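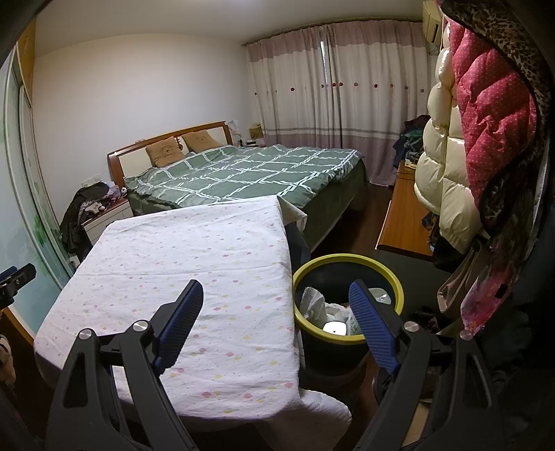

So you went to the doctor. Maybe a sore throat, maybe a bean up your nose. Doctor looks, nurse looks, you get a sticker, you go home. Done, right?

Nope. Somebody still has to pay. Grown-ups call this part medical billing and it's a bit like passing notes in class, only the notes have to be very, very neat.

## Who's who

**The patient.** You!

**The provider.** The doctor, or the clinic, or the hospital. Whoever did the fixing.

**The insurance company.** Lots of families pay it some money every month. Then when somebody gets sick, it helps with the cost. Big pot of money, lots of people put in, sick people's bills get paid out of it.

## Why all the codes?

Say the doctor in Birkcombe writes "ear hurts a lot." And the doctor in Stollton writes "very bad earache." Same thing! But a computer might not know that.

So everybody uses codes. One code for what was wrong. Another code for what the doctor did about it. There are codes for bee stings. Codes for broken toes. Codes for falling off things - lots of those.

The person who picks the right codes is called a **medical coder**. Not the kind who makes video games. They read what the doctor wrote and match it up. Sort of like a detective with a giant dictionary.

## The trip a bill takes

1. You see the doctor.
2. Doctor writes down what happened.
3. Coder turns the words into codes.
4. The codes go to the insurance company. Now it's called a **claim**.
5. Insurance company checks it and decides how much to pay.

Then your family gets whatever is left over. Could be a lot, could be a little, could be nothing.

## Try one

Pretend Dorkik the dragon, age 8, burns his own tongue. Silly Dorkik. He goes to the Lazarević Clinic for Dragons and gets an ice pack and some goo.

The coder needs a code for "burned tongue" and codes for the visit. Easy. But what if someone types the code for "burned tail" by accident? The insurance company says hang on, why did you put goo on his tounge if his tail was burned? And it might say no to the claim until somebody fixes it.

One wrong number, thats all it takes.

## Words to know

- **Claim** - the note that asks the insurance company to pay.
- **Copay** - a set amount your family pays for a visit. In Dorkik's case, 12 gold coins.
- **Premium** - what a family pays to have insurance, usually every month.
- **Denied** - the insurance company said no. You can ask it to look again, and that's called an **appeal**.

## Stuff to do

Make up your own code book! Five codes is plenty to start. Give one to hiccups. Give one to stepping on a toy brick. Then write a secret doctor's note using only the numbers and see if a friend can read it back. Swap books and go again.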